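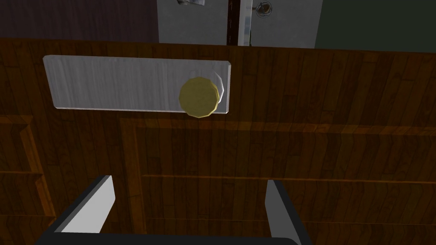 Print this page | E-mail this page

Home > Guides > Teleoperation > Door task

Teaching a simulated arm to open a door by remote control

Doors are my favorite thing to teach a robot. I know, I know, everybody loves stacking blocks, and blocks are fine. But a door pushes back. It has a hinge, so your hand has to travel along an arc, and it has a knob, which wants to turn around a completely different axis while you're doing it. The first time you get the whole thing in one smooth motion you'll want to call someone into the room to look at it.

This guide covers recording demonstrations of the door task in simulation, driving the arm yourself with a hand controller. I use the Jalness simulator and the Lockwood door scene, and the steps carry over to other setups as long as you have a two-finger gripper and a wrist view. You don't need a real arm for any of it.

What you need

A computer that runs the door scene without stuttering. If the picture lags behind your hand, fix that first and come back. You will learn bad habits on a laggy setup and they are very hard to lose.

A six-axis controller. I use a Tirkton puck, the kind you push, pull and twist with your fingertips. A game pad works too, but twisting the knob with a thumbstick takes a lot more practice.

A chair with an armrest, on the side of your driving hand. Please don't skip this! Your elbow has to rest on something, or your hand will drift by the end of the first batch.

Disk space. Each recording saves the wrist view, the joint positions, the gripper opening and the door angle. It adds up.

Setting the speed

Open the control settings and find the two scale values, one for moving and one for turning. Most people leave them equal. I set turning quite a bit lower, so that a firm twist of the puck gives a gentle turn of the wrist. Drive around in open space for a few minutes with recording switched off. Go up, down, left, right, in, out, then the three rotations one at a time. When you can do a slow circle without the wrist tilting, you're ready.

Check which way "forward" goes. In the Lockwood scene there are two choices: forward relative to the room, or forward relative to the gripper. Pick the gripper. With a wrist view, pushing the puck away from you should always move the fingers toward whatever you see in front of them. If you use the room setting, the controls will feel fine until you roll the wrist, and then they'll feel like someone swapped your hands.

Recording one demonstration

1. Reset the scene. The door moves a little each time, and so does the arm's starting position. Leave this random setting on. If every recording starts from the same spot, the robot learns that spot and very little else.

2. Look before you move. Take a second to find the gold knob at the right end of the pale plate and to see where your fingers are compared to it. You want the fingers wide open, pointing at the door, with a stretch of bare wood between them. If they come up closed after a reset, open them now while you are still below the plate.

3. Start recording, then line up. Move sideways first until the gap between the fingers is in line with the knob. The left finger tends to pull your eye because it's often the brighter one, so make a point of watching the right finger too. When the knob sits over the middle of the gap, you've got it.

4. Raise the gripper until the knob is level with the fingertips. Do this as a separate move from step 3 for your first few tries. Later on the two will blend into one diagonal sweep, and that looks lovely in the data, but a beginner's diagonal usually ends with a fingertip riding up onto the plate.

5. Go in. Push straight forward, slowly, until the knob is between the fingers and not just in front of them. Depth is the hardest thing to judge in a flat picture. Two things help me. One is shadows: watch how a finger's shadow closes up with the finger itself as you get nearer to the wood. The other is overlap: once a fingertip hides the rim of the knob, you're there or nearly there.

6. Close the fingers and wait. Count one beat in your head. The grip needs a moment to settle in the physics, and if you twist right away the knob slips and spins back.

7. Turn. Roll the wrist in one direction, steadily, until the latch reading changes. Keep your moving inputs at zero while you do it. With a puck this takes practice, because fingers that twist also like to push. If the whole arm creeps toward the door while you turn, go back to the speed settings and lower the turning value again.

8. Pull, and follow the curve. The knob doesn't come straight back toward you. It swings around the hinge side, so as you pull you also need to slide toward the hinge and rotate the gripper to match. Think of walking backward with a real door in your hand. Small corrections, all the time — never one big one.

9. Stop when the door angle passes the success mark. Let go of the puck, let everything go still, and stop recording. Don't open the fingers or drive home. Those extra seconds end up in the training data, and the robot will happily copy them at the wrong moment.

When to keep a recording and when to throw it out

Keep the ones with small wobbles. A recording where you came in slightly high, noticed, and dropped down to fix it is gold. It shows the robot how to recover, and a set made only of perfect runs leaves it helpless the first time it drifts off course.

Throw out anything where the knob slipped and you got the door open by hooking a finger behind the edge. It counts as a success on the readout, so you have to catch these yourself. Also throw out long pauses. If you stopped to scratch your nose in the middle of step 5, the robot learns to hover in front of doors.

My first set for this task had 34 recordings in it and I had to drop 7 of them, nearly all for pausing. I was thinking too much. Once the moves are in your hand, the pauses go away by themselves.

How many do you need?

Fewer than you'd guess for a first result. Train on a small set early, even if you know it's too small, and watch what the robot does with it. It's so much fun to see your own style come back at you! Mine leaned to the left before closing, every time, and I had no idea I did that until the arm showed me. The full Urkuvar set I'm working on now is meant to reach 1000 recordings, but I learned more about my driving from that first tiny batch than from anything after it.

Common problems

The fingers close on the edge of the knob and it pops out. You didn't go in far enough. Back up, open, and repeat step 5 more slowly.

A finger scrapes the plate. You came in with the wrist tilted. Level it before you raise the gripper, while there's still room.

The lower part of the door gets in the way. The raised molding around the recessed panel stands out from the boards, and a low approach can catch on it. Keep a little distance from the wood until you're level with the knob.

The knob turns but the door won't move. Check that you are holding the turn while you pull. It's very easy to relax your fingers when the latch clicks over, and the wrist rolls back before the door has left the frame.

The trained robot reaches for the knob well but never closes. Look at your recordings for how long you waited before closing. If it varies a lot, record another batch with a steady rhythm and train again.

Next up is the same task with the left hand. I've tried it twice and both doors won.

Last updated 6th February

Print this page | E-mail this page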